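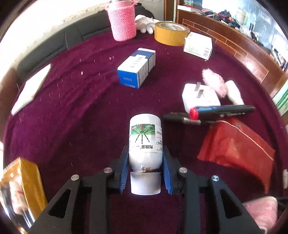
Usholm Unused Medicines Return Scheme
Progress report to the funder, second reporting period
Submitted 10/12/2022

1. Status

The scheme is operating at all eight collection points named in the grant agreement. Seven are in pharmacies and one is in the entrance hall of the Mkhize Health Center. The last of these opened later than planned because the lockable cabinet had to be reordered in a narrower size. Spending is within budget on every line except transport, which is covered in section 4.

2. Returns received

During the period 214 bags were handed in and sorted. A bag is the unit used throughout this report and corresponds to one numbered return bag, whatever it contains. Bags vary a great deal. Some hold a single half-used blister strip, and others hold the contents of a whole cabinet, including vitamins, herbal preparations, eye drops and products bought abroad.

Of the bags sorted, 94 contained at least one item with no English labeling. This is well above the level assumed in the original proposal. Sorting staff cannot classify such items from the packaging alone, and the reference software supplied by Hallix covers domestic products only. The current procedure is to place the item in the general incineration stream after checking that it is neither an aerosol nor a sharps container. The procedure is safe but costs more per pound than the sorted streams, and it leaves a gap in the data. A short visual guide to common imported products is being drafted and will be tested at the Health Center first.

Liquids remain the main handling problem. Caps are often loose, and residue on the neck of a bottle tends to glue the paper return bag shut or soak through it. A change to lined bags was made in the middle of the period. Staff report fewer spoiled bags since then, although spoilage was not recorded before the change and no comparison can be given.

3. Public information

The leaflet has been revised. The first version asked residents to remove tablets from their outer cartons, and many people read this as an instruction to remove them from the blister strips too. Loose tablets are harder to identify and have to be handled with gloves. The new wording reads: "Leave tablets in their strips. Flatten the box and recycle it at home. Keep liquids in their own bottles with the caps on tight."

Cartons still arrive in quantity. Residents appear to want the dosage information to stay with the product, and the sorting team has no objection – the cartons are simply recycled after sorting.

4. Transport and disposal

Collection is carried out by Edance under a fixed-price contract. The contract allows for cabinets to be emptied up to 3 times a month. Two of the pharmacies filled their cabinets faster than this, and extra pickups were charged at the call-out rate. The overspend has been met from the contingency line. A revised schedule, with fewer visits to the quieter sites, has been agreed in principle and is awaiting signature.

5. Risks

The Hallix license expires before the end of the grant. Renewal at the present price is budgeted, but the supplier has indicated that the product may be merged with another one. An export of all sorting records has been made in plain text as a precaution.

Cabinet keys at one pharmacy were misplaced for a short time. The lock was changed and the key log is now checked at each pickup.

6. Next period

Work planned: test the guide to imported products; sign the revised pickup schedule; start recording spoiled bags at all sites; reprint the leaflet in two further languages – the choice depends on advice from the Health Center. No change to the total grant is requested. Approval is requested to move the unspent printing balance to transport.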